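Support > Manuals > Flurden Bench Balance > Section 7: Setting up the table

Filed under: Installation, Leveling, Before you call us

Section 7. Getting the table ready

The Flurden balance is good at noticing things. It will notice a truck, a slammed door and the upstairs neighbor's dancing lessons, and it will report all of them to you as weight. Most of the service calls we take at Stevulwood concern the table under the balance, so please read this section before you plug anything in.

7.1 Choosing a spot

1. Pick a table that stands on its own legs. A shelf bolted to the wall will pass along whatever the wall is up to.

2. Keep it away from windows, heating vents and the door everybody uses. The door everybody swears they don't use counts too.

3. Lean on each corner in turn. If the table rocks, fix it now. Folded cardboard under one leg is a tradition in many fine workplaces and we ask you not to continue it.

Note: Floors in older buildings flex. At our Trildale workshop we moved one table 2 times before finding a patch of floor that would sit still. It was next to the restroom.

7.2 Leveling the table

You will need a bubble level and the 13 mm wrench from the accessory bag. If the wrench is missing, look in the drawer of whoever opened the box.

1. Clear the table completely. Coffee included.

2. Lay the level along the long side and turn the foot at the low end until the bubble is centered.

3. Turn the level to run front to back and do the same again.

4. Go back and check the long side. It will have moved. Repeat steps 2 and 3 until both directions agree — usually on the third try, shortly after you have stopped being polite to it.

5. Tighten the lock nut on each foot while holding the foot still with your other hand.

CAUTION: Do not level the table with the balance on it. It weighs 16 kg and has no feelings about landing on your foot.

7.3 Placing the balance

1. Put down the Escobedo damping mat, smooth side up. Both sides look smooth. The correct one has no sticker.

2. Lift the balance by its base with both hands. The weighing pan is not a handle, whatever it looks like.

3. Leave a hand's width clear at the back for the power cord.

4. Let the balance sit overnight before its first calibration. Readings taken sooner are allowed but should be treated as gossip.

Note: If you later move the table, even slightly, even just to sweep, start again from 7.2. Calibration is covered in Section 8.

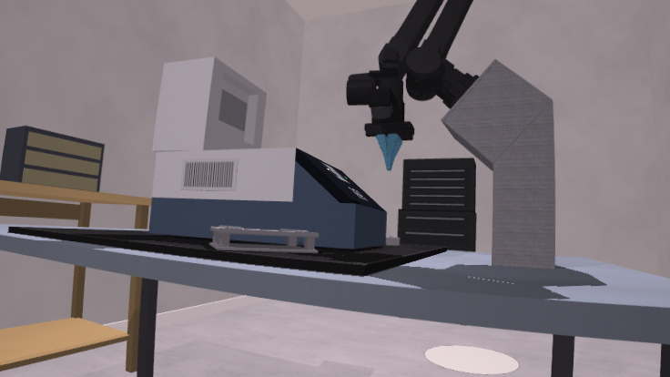 Fig. 7-1. Benchtop instrument on a long table.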